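wk 7 notes: public art + who gets asked (cont. from last time)

Reading: the Rinby packet, pp. 17 onward. Skip the appendix.

## 1. Commission vs. permission

- Commission = somebody pays, somebody signs off the sketch
- Permission = wall owner says yes, artist finds the paint money
- Most neighborhood murals sit in between. Kabbaj underpass: city gave permission, a paint store gave the paint, no fee at all for the painters

Ask of every piece: who could have said no?

## 2. Ground color

Pale ground reads flat from across the street, then up close you get all the small shifts. Warm next to cool, very little contrast. Photographs badly, one reason muralists avoid it. Jeltance did a whole stairwell this way and the press shots look like blank plaster.

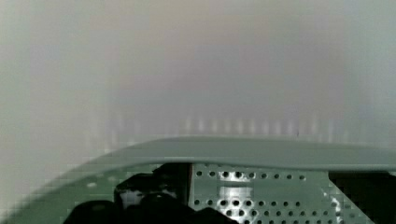 *Off-white, gray, a bit of lavender. Soft streaks across the middle.*

Try for homework: mix five off-whites, put them side by side, look again at night under a lamp.

## 3. The Cleltico wall

Main case for the midterm so know it.

- 206 feet long, back of a bus depot
- 17 households came to the first meeting, over 200 people at the unveiling. Gap between those two numbers is basicaly the whole argument in the reading
- sketch redrawn after meeting two, fish came out, hands went in
- no anti-graffiti coat. Deliberate. Tags were left up the first year, then painted into the design

Critics: "consultation as decoration." Fair? Bring one point each way.

## 4. Objects, placement

Short bit, more in April. Same object upright, tipped, at an edge, in a middle. Changes the reading before you know what the thing is. Applies to painted objects too (see the tipped bowls at the left end of Cleltico).

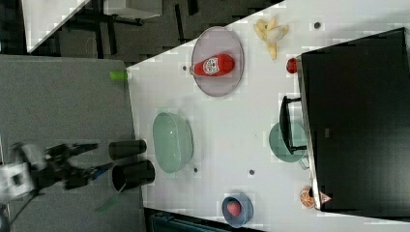

*Two black cups on their sides, table edge.*

Sketch any pair of household things three ways. Ten minutes, no shading.

## To hand in

- one page on a wall you walk past, incl. who owns it if you can find out
- the three sketches, loose sheets ok
- off-whites on card, not printer paper, it buckels

Room opens 5:30 pm. Bring the packet back, I only have 7 copies.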